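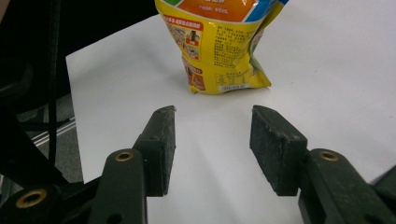 Good news if you've been waiting on a lease at Rumgate Flats: the second building opens Saturday, and I got to poke around a little early. Leonora Maglaya, the leasing manager, let me tag along while she checked door codes, so I've now climbed more stairs than I planned to this month.

The new building has 17 apartments, mostly one-bedrooms, with 6 two-bedrooms on the Benjelloun Street side. I liked those best – you get morning light in the kitchen and a closet that fits a real vacuum. The one-bedrooms facing the parking lot are smaller, but Maglaya told me they'll rent for less, and two were already spoken for when I left.

Pets are okay, up to 2 per apartment. Laundry is on the ground floor, and the bike room is shared with the first building (bring your own lock!).

I ran into Ilham El-Sayed, who's moving over from Rarnley with her cat. "I just wanted a dishwasher," she told me. She's getting one.

Tours start at 10 on Saturday morning and the office will take the first 20 applications that day. Parking out front is tight, so try the lot behind the old Flolilier store. The pool won't open until April.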